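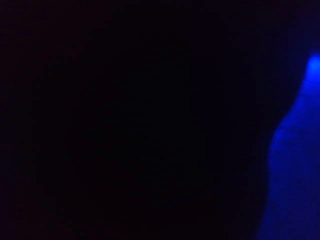

湖畔の町ルンダノの夜空観察会、今年は11月に8夜連続で開催へ

星好きにはたまらない知らせが届いた。湖畔の町ルンダノで毎年開かれている夜空観察会が、今年は11月に8夜連続で行われることになった。昨年までは週末の2夜だけだったから、一気に4倍である。主催するディラウ天文クラブが2022年6月13日に発表した。

昨年の参加者は324人。定員を大きく超える申し込みがあり、抽選に漏れた人から「平日でもいいから増やしてほしい」という声が相次いだという。クラブ代表のリネア・ルンドグレンさんは「あれだけ手紙をもらったら、やるしかないでしょう。準備する側も今からそわそわしています」と声を弾ませる。

会場は例年どおり、町の北にある旧採石場跡。周囲を低い丘に囲まれ、町の明かりがほとんど届かない。11月のこの時期は夜が長く、午後6時の開始時点で空はもうすっかり暗い。早い時間から小さな子どもも一緒に楽しめるのがうれしいところだ。月が沈むのを待つ夜もあれば、月そのものをじっくり眺める夜もあり、日ごとに違うテーマが組まれている。

今年いちばんの目玉は、なんといっても町ぐるみの消灯だろう。期間中の3夜、午後8時からの1時間、湖岸通りの街灯と商店の看板がいっせいに消える。すでに51の店と事業所が協力を申し出ていて、老舗のパン屋アヴジュは看板だけでなくショーウインドーの照明も落とすそうだ。消灯中は店先でろうそくをともし、温かいスープを出す計画もあるというから、星を見ない人まで出かけたくなる。

観察の案内役を務めるのは、変光星の観測を30年近く続けてきたエーロ・ランタラさん。昨年の会では、雲が出てしまった夜に2時間しゃべり続けて誰も帰らせなかったという逸話の持ち主だ。ランタラさんは「最初の15分は何も見えなくていいんです。目が慣れてくると、さっきまで真っ暗だったところに星がじわじわ出てくる。あの瞬間の、みんなの息をのむ音が大好きでね」と話す。この話を聞いて、筆者はもう手帳に印をつけてしまった。

初心者向けには、双眼鏡の貸し出しと使い方の講習もある。望遠鏡を持ち込む人は、搬入のため開始の1時間前から会場に入れる。懐中電灯は赤いフィルムを貼ったものに限り、フィルムは受付で無料で配られる。会場内ではスマートフォンの画面も最低の明るさにしておきたい。足元は砂利なので、歩きやすい靴と、思っているより1枚多い上着を忘れずに。

最終夜には、旧採石場の事務所を改装した集会所クレセオで写真展も開かれる。町の人が撮った夜空の写真を募ったところ、これまでに1268点が集まった。小学生がベランダから撮った木星も、漁師が船の上で撮った天の川も、同じ壁に並べて飾るという。募集は9月末まで続くので、点数はまだまだ増えそうだ。

参加は無料で、事前の申し込みが必要。受け付けは9月1日から、クラブの窓口と町立図書館で始まる。曇りの夜も中止にはせず、集会所での星座の話と投影に切り替える。雨の場合のみ、当日の午後3時までに図書館の掲示板で中止を知らせる。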